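3.2 Desk surfaces and the things kept on them

The second part of the study looked at what people leave on a desk at home between one working day and the next. Offices were left out at this stage, as most of the firms we approached clear their desks in the evening under a house rule. The 16 homes were all in the Erach district, and each desk was visited at the end of a normal working day. We asked people to leave the desk as it was and to carry on as usual if they still had work to finish.

We used the Brabec sorting list, which puts desk items into three groups: things used by the hand during work, things used now and then, and things that have come to rest on the desk and stay there. The mouse and its mat belong to the first group in every home. They are also the pair that most often comes apart.
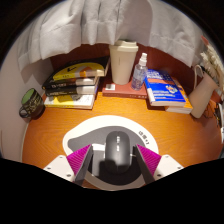
The Brabec list was written for shared offices, and we had to change it in two places. Mugs were moved from the second group to the third whenever the owner said the mug was used for pens or was never taken back to the kitchen. Reading matter was given a line of its own. In the first trial it had been put under "papers", along with bills and notes, and the result was hard to read.

Desk size mattered less than we had thought. People with small desks did not own fewer things; they pushed them further back. The rear corners filled first, most often with a mug or a lamp, and then with whatever could be stacked next to it. The front strip stayed clear for the forearms. A mat was seldom placed square to the front edge, and owners told us they moved it during the day without noticing. Several also said they used the mouse on the bare desk when the mat was in the way of something else.

Figure 3. Mouse and mat on a wooden desk. In one view the mouse is on the dark part of the mat; in the other it lies on the desk near the front edge, with a mug and a pile of magazines or booklets at the back.

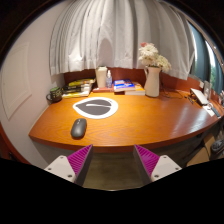
Does a mat keep the rest of the desk tidier?
Only in the small area it covers. Owners kept the mat free of other things, but the space beside it was used in the same way as in homes with no mat at all.

The stacks of reading matter were the slowest part of the desk to change. When we went back after 20 days, most of them were still in place, and a few had grown. Owners could usually name the item on top and were less sure of the ones under it. Asked why the pile was kept there, the common reply was that it had no other place. The Sultine storage trays handed out for the later visits in December made little difference to this, and in two homes the tray was itself put under the pile.

We did not weigh or measure the items, and desks with drawers were not treated apart from those without. Both points are taken up in section 3.3, which deals with shelves above the desk.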